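Re-coating a pale worktop, matte or satin?

Grolby
Posts: 215
Sanding is finished on the utility room worktop. It gets wiped down daily. The old coat was matte and it marked wherever jars were dragged across it. Color stays the same, a plain grayish white.

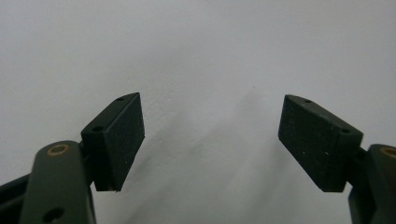 I have enough satin for 2 coats and would like to leave 4 hours between them. The can gives no recoat time.

Fumar
Posts: 463
Satin. Matte holds grease.

Dolan
Disagree. Satin shows every roller lap on a light color. Use a harder matte and wait overnight between coats.

Fumar
Laps come from a dry roller – load it properly and keep a wet edge.

Grolby
Room is unheated. Overnight it is, then. Still leaning satin.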